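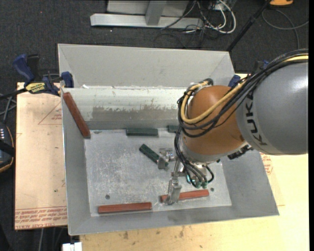 Osik clear surface sealer is a water-based finish for interior wood that receives daily use, including tables, counters, benches and open shelving. It is supplied ready to apply and dries to a low sheen that leaves the color of the timber largely unchanged. On pale surfaces, such as the light tan wooden table under the gray metal bin, a clear finish is generally preferred to an oil, which tends to yellow the wood over time. Where metal containers are placed directly on a sealed surface, felt or rubber pads are recommended.

Last updated: January
Reading time: 2 minutes

Preparation
The surface must be clean, dry and free of wax. Sand lightly along the grain and remove all dust with a damp cloth. Previously varnished wood should be tested in a small area before work begins – older coatings may soften or lift.

Application
Stir the sealer gently and do not shake the can. Apply two thin coats with a synthetic brush or a foam roller, working toward a wet edge. The second coat may be applied once the first is dry to the touch and has been lightly sanded. Full hardness is reached after 19 days. Until then, the surface may be wiped with a dry cloth but should not be washed.

Supply
Osik is available in a 2-liter can and in a 20-liter drum for schools, workshops and public buildings. Matte and satin versions are offered at the same price. Drums are sold through the Vestergaard trade counter and are delivered on request.

Storage
Keep the container tightly closed, upright and protected from frost. Product that has frozen should not be used. Partly used cans should be resealed promptly – a skin may otherwise form on the surface. Consult local rules before disposing of leftover material.

19 shares
2 comments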